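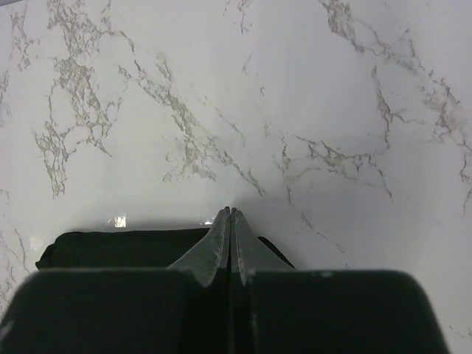
2 min read

June, mid-afternoon. Folding notes, carrying on from Annick G.'s page.

Spent most of today on the black cloth, and I have opinions! Dark fabric is a pain on the marble top — the surface is glossy, the cloth has hardly any texture to look at, and a crease can hide in it until you lay your palm flat. I'd still take it over the slippery stuff from Brurkum, which slid off the pile every time Garnet breathed near it.

What I've settled on for a long strip: get the long edge straight first, leave the ends alone, and only then go after the corners. Benjamín does corners first and swears by it. We'll see whose stack leans less by 5.

The green bin is for everything still waiting its turn. Pink and orange are in there now, all crumpled up together, and I'd like to do those two next (please don't top it up, Rhonda, I'm begging).

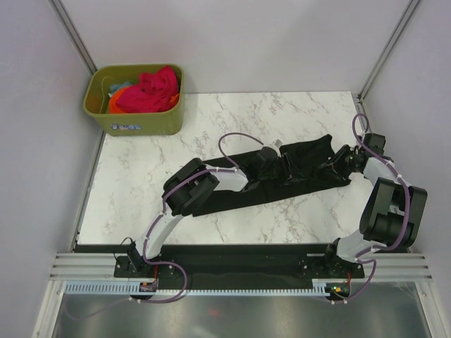

Do the cloths need ironing before we fold them?

Only if a crease is still there after smoothing it by hand. Iron on low, then let the cloth cool flat before folding.

To do: new page for the 26 small towels, and ask Annick L. where the Kundlow labels went.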